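Sorting the little stuff on the kitchen table: one box or several?
Home & Tidying > Small Spaces

sulodham44
My table by the window has turned into the place where every cloth, sponge and knitted thing lands. Started on it at 6 this morning with one shallow box. Do you all split by use or by size?

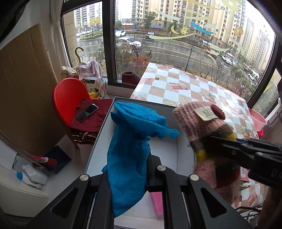

Blue cloth, pink block, and the knitted one with the button

Damgaard
By use, always! Cleaning things in the box, anything you wear somewhere else. I'd never put knits in with sponges (lint everywhere).

Alvar Rustad
Disagree. Five little categories and you'll quit by June. One box, dump it all in, done. Love the starfish tablecloth btw.

sulodham44
Ha, thanks! I kind of went Damgaard's way. Still have the foam, the striped scouring pad and a leopard scrunchie to deal with.

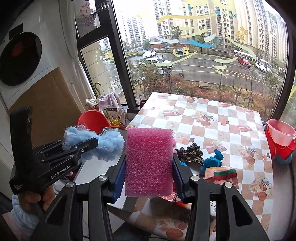
Re: Sorting the little stuff

Clerkbridge
Scrunchie goes to the bathroom, no debate. I'd keep the scouring pad and foam together by the sink, and use that flat metal tray for them.

Alvar Rustad
A tray is just a box with worse walls.

Damgaard
It wipes clean though, Alvar. Tray gets my vote.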